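Simulation first: a term of robotics at Himum

Students on the second-year automation course at Himum College will present their work to families and local employers on June 8, 2019, at the close of a teaching year in which much of the programming has been carried out on screen before any machine was switched on.

The course is led by Hadiza Garba, who joined the college from industry. Students work in teams of four and share two simulation licences, booked by the hour. Each team writes its own control program, tests it in the virtual workspace and keeps a log of every run, including those that were abandoned.

"We ask them to look at the task from the position of the gripper," Ms Garba said. "A student who has spent an afternoon with that view plans an approach far more carefully."
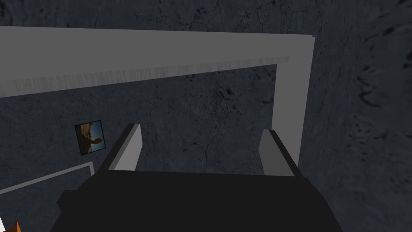
Views past the open gripper to the simulated floor and its pale grey markings. 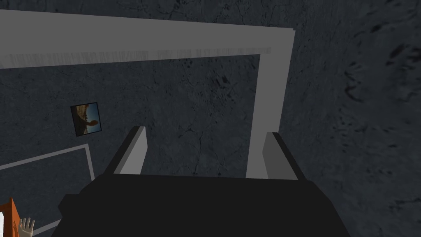
Assessment is based on the written log as well as on the final program. Rimantas Strazds, a student who had not programmed before enrolling, said that the log was the part he had found hardest. His team rewrote its approach routine twice before the spring review and is still adjusting the speed at which the fingers close.

Rakiya Ogunleye, also in the second year, will continue her project over the summer during a placement with Trotico, beginning in August. The college hopes to offer two further placements next year. Applications for the autumn intake remain open, and no previous experience of programming is required.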